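Call for Participants: Review Group on Good Practice in Hand-Held Gripper Demonstrations

Zedden Institute, Godivthorpe
Office of Standards and Laboratory Practice
Applications close: 2023-01-20

The Zedden Institute invites applications from persons wishing to take part in the review of the Grornero Code, the institute's written code of practice for recording manipulation tasks with hand-held grippers. The review group will test the current rules against ordinary tabletop work, propose changes in wording, and prepare a revised draft for adoption in August.

Applications are welcome from operators, technicians, researchers, safety officers, teachers of technical subjects, and members of the public with a serious interest in how robots are taught. Previous employment in robotics is not a requirement for every place in the group. Please read the section on categories before applying.

Background

The Grornero Code was written for a single laboratory and has since been taken up by other teams within the institute. It sets out how a workstation is prepared, how operators are instructed and rested, what may be placed on the table, how a recording is started and stopped, and which recordings must be withdrawn. Much of it has served well. Other parts were written with one type of gripper in mind and are now read differently from one room to the next.

An internal reading of the Code found that the same clause was being applied in different ways by operators who had all received the same induction. Clause 2 gives the most trouble. It requires that an object be "held securely and without damage," and it says nothing further. An operator picking up a rigid item with a firm grip and an operator picking up something with a soft or delicate end are both left to decide for themselves where the gripper pads may close. The review group will be asked to supply wording that can be followed by a new operator on the first day.
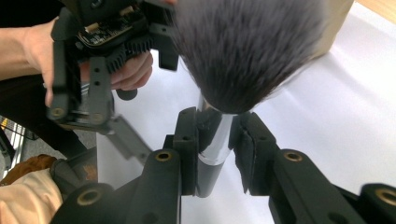 Contact points are one part of that question. The group will also consider whether the Code should name the part of an object to be grasped, or should leave the choice to the operator and require only that the choice be written in the session log. Both positions have support within the institute, and applicants with experience of either are encouraged to say so in their statement.

Purpose of the review

The group will report on the following matters.

Workstation preparation. The Code calls for a plain, even work surface and for lighting that does not produce hard shadows. It does not say how a covering is to be laid, how far it must reach toward the table edge, or what is to be done when it moves during a session. Teams have filled these gaps with their own habits, some of them sensible.

Objects. Rules on cleaning, storage, labeling, and retirement of objects, including household items and personal care items. The group should consider items which touch the skin or the mouth in normal use, and whether an object used in recordings may ever be returned to its ordinary purpose.

Shared tables. Two operators may work at one table under the present Code, provided that they agree on their areas beforehand. The Code is silent on how the agreement is made, and on which operator gives way when both reach for the same part of the table. A rule on spoken signals has been proposed and will be tested.

Condition of equipment. Gripper fingers and pads are to be inspected before each session. The present inspection sheet asks for a yes or no answer to the question "Is the gripper fit for use?" The group will draft a sheet that distinguishes surface marks from wear affecting grip, and that states who may return a gripper to service after repair.

Privacy and consent. Hands, clothing, and room contents may be recorded by a camera mounted on a gripper. The group will review the consent form, the notice posted at the door, and the procedure for withdrawing material at the request of a person who has been recorded.

Operator welfare. Rest periods, table height, the weight carried by the wrist, and the right of an operator to stop a session without giving a reason. This last right is already in the Code and is not open to removal.

How the sessions are run

Practical sessions take place in Room 333 of the Tamura Building. Each practical session begins with a reading of the clauses under review. Participants then carry out a short task under those clauses, usually the placing, lifting, or moving of an everyday object, and record in writing any point at which the wording left them unsure. Discussion follows once all written notes have been collected. Notes are not attributed by name in the minutes.

Participants in the operator category will handle the grippers themselves. Participants in the observer category will keep the log and compare what was done with what the clause says. Roles may be exchanged by agreement with the session chair, subject to induction having been completed.
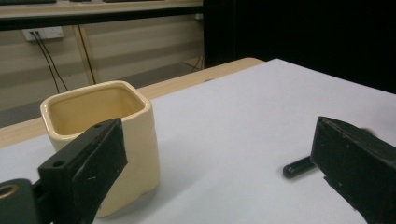

Square ceramic cup on the paper-covered table, seen from the hand-held gripper.

The tasks are simple by intention. A rule which cannot be followed with a cup will not be followed with anything more demanding, and the group is asked to resist the temptation to legislate for rare cases before the common ones are settled. Proposals for further objects may be sent to the session chair ahead of a meeting and will be admitted at the chair's discretion.

No prior knowledge of software is needed for the practical sessions. Recordings made during the review are held under the institute's ordinary data policy – participants may ask to view any recording in which they appear.

Categories of participant

Places are offered in three categories.

Operators. Applicants should have worked with hand-held grippers, teleoperated arms, or comparable equipment, and should be able to stand or sit at a table for the length of a session with breaks. Applicants with adapted working arrangements are welcome; please describe what is needed and the office will make the arrangements in advance.

Observers. Applicants should have experience in inspection, auditing, occupational health, technical writing, or teaching. Experience in a field other than robotics is an advantage, particularly where it has involved turning a general duty into a procedure people can carry out.

Lay members. Applicants need no technical background. Lay members read each proposed clause before the other participants have discussed it, and state in their own words what they understand it to require. Where their reading differs from the one intended, the clause goes back to the drafters.

Current members of the institute's staff may apply as operators or observers with the written agreement of their supervisor. They may not apply as lay members.

What is expected of participants

Participants are expected to attend the induction, to take part in the practical sessions to which they are assigned, and to comment in writing on the draft at each stage. Those unable to attend a session should inform the office as early as they can. A participant who misses three sessions without notice will be taken to have withdrawn, and the place may be offered to a reserve.

Participants must follow the present Code while it is under review, including those clauses they believe to be mistaken. Long hair is to be tied back and loose sleeves fastened. Food and drink are not permitted in the work area. Personal telephones are to be left in the lockers outside the room.

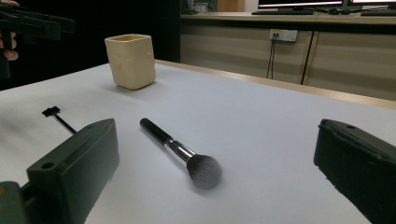 The setting of the table is recorded in the session log before the first task and again after the last. Any item found on the work surface that does not belong to the task is to be noted and reported to the session chair, who decides whether recording may go ahead. Participants should not remove such an item on their own initiative while another operator is working.

Participants are asked to declare any financial interest in the manufacture or sale of grippers, cameras, or training data. A declared interest does not bar an applicant, but it may limit the clauses on which that person can vote.

Payment and expenses

Participants who are not employees of the institute receive a sessional fee at the institute's standard rate for outside experts. Lay members are paid the same fee as all others. Reasonable travel costs within the region are refunded on production of receipts, and the cost of care for children or other dependents during sessions may be claimed in the same way. Overnight stays must be approved beforehand.

How to apply

Applications should consist of a completed form, a statement of no more than two pages, and the name of one person who may be contacted as a reference. The statement should say which category is sought and why, and should describe an occasion on which the applicant found a written rule difficult to apply. The rule need not concern robots. Applicants for the operator category should also list the equipment they have used.

Forms are available from the Office of Standards and Laboratory Practice, either by post or at the front desk of the Tamura Building. Large-print copies are supplied on request. Completed applications may be handed in at the same desk or mailed to the office, marked "Grornero Review." Late applications will be placed on the reserve list.

Applications will be read by Gemechu Derese, Head of Laboratory Practice, and Tsegereda Seyoum, who will chair the review group. Short conversations will be held with selected applicants, in person or by telephone. All applicants will receive a written reply.

Questions about the content of the review should be addressed to Tsegereda Seyoum. Questions about access, fees, or the form should be addressed to the office. Copies of the present Code may be read at the front desk during opening hours and will be sent to every applicant invited to a conversation.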